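Folding for a living, one year in

January 2021

I was hired at Brikonia to fold. Bed linen, towels, uniform tops, whatever came off the line in the front room. I had done the same job for a hotel laundry before that, so I knew what I was getting into, and my shoulders knew it too.

My job title is still the same but the work is different now. I spend most of the shift with a gripper in my hand, picking up fabric the way a machine would have to pick it up, so that the Jinel software has something to learn from. A shirt that takes me a few seconds by hand takes much longer with two stiff fingers. You can't feel the cloth. You have to look for the edge, get the tips under it and close before it slides away.

My target is 30 garments before lunch. When I started with the gripper I managed 10 and went home annoyed. Tanvir Fakir, who trained me, told me to slow down, and my numbers went up after that.
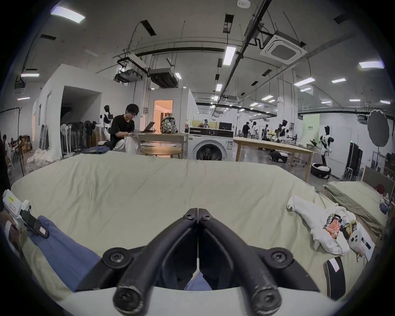
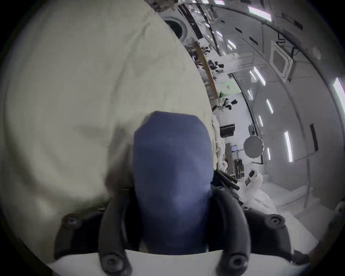
Fabric work seen from the gripper, with the hall behind it.

Big pieces are the worst. They bunch up, they hang over the tool, and you lose sight of where your fingers are. Small tops are easier but the sleeves twist. I keep a notebook of which fabrics slip, and the software people do read it. In my old job I was never asked what I thought about a sheet.

The pay went up a little with the change. The heavy lifting is mostly gone. What I miss is talking while I work, because you can't chat and watch the fingertips at the same time. My wrist gets sore where my back used to.

People ask if I'm training my replacement. Probably, for some of it. We logged 394 good folds in my best week and the machine still makes a mess of a fitted sheet. Two of the older folders moved over to checking and labeling, and one left because she didn't like sitting down all day. I understood that.

In March we start on the Tandum contract, mostly towels. I asked to stay on garments and I'm waiting to hear back.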